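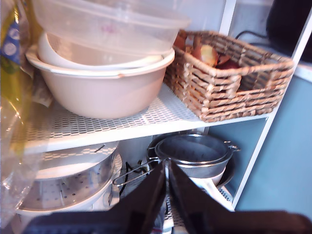
Gravau G2 Two-Finger Gripper Kit
Part no. 2913

The Gravau catalog says this gripper "handles the whole kitchen." Take that with a grain of salt. It's a pair of flat black fingers on a bracket, a drive unit, a cable and a bag of screws, and what it handles depends mostly on the person who bolts it on. We stock it at Rukdale because home builders keep asking for it and the price is fair for what's in the box.

What you get
Left and right fingers, black
Mounting bracket
Drive unit with cable
Screws, 18 pieces, all one length
Printed instructions (skip them and use the PDF, which has the corrected wiring page)

What you don't get
An arm, a power supply, finger pads, or any software worth the name. The maker's app opens and closes the fingers. For anything more you'll be writing it yourself.

Fit
Made for the Trirnley arm. Other arms need an adapter plate, and we don't sell one. The catalog calls the swap a ten-minute job. Allow an evening the first time, and leave some slack in the cable or it will tug at the wrist.

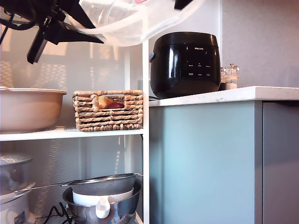
Cloudy plastic in the fingers, with open shelving and the counter below.

Soft and see-through things
I'd be careful with the claims here. Thin plastic bends when you squeeze it, and clear plastic gives a cheap depth camera very little to work with. The sales video uses a wooden block. Try your own dishes before you believe a word of it, and start with ones you can afford to crack.
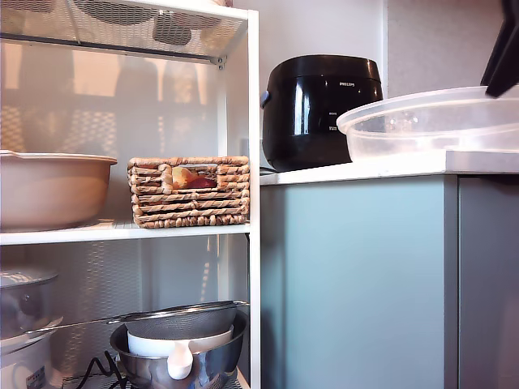

One finger angled toward the rim of a clear basin, Philips rice cooker behind.

Rims are the hard part. Come in too steep and the finger slides down the wall of the bowl; too shallow and it pushes the bowl along the counter. Grigaitė pads help with the sliding and do nothing for the pushing. They're sold separately and I wouldn't order them until you've run the bare fingers for a week.

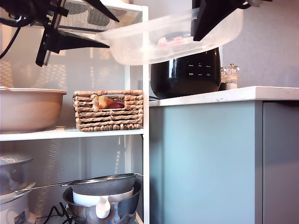
Wide pieces also hide whatever is under them, so set your clearance height by the tallest thing on the counter and add a bit. The default in the app is too low for any kitchen I've cooked in.

Build notes by Gunārs Toom, Rukdale workshop. Notes last changed Wed 15 December.

Test cycles on our bench unit: 2280. Play in the left finger after that: noticeable. Gravau says it's within spec and hasn't told us what the spec is.

Warranty: 2 years on the drive unit, none on the fingers.
Returns: unused kits only, screws still in the bag.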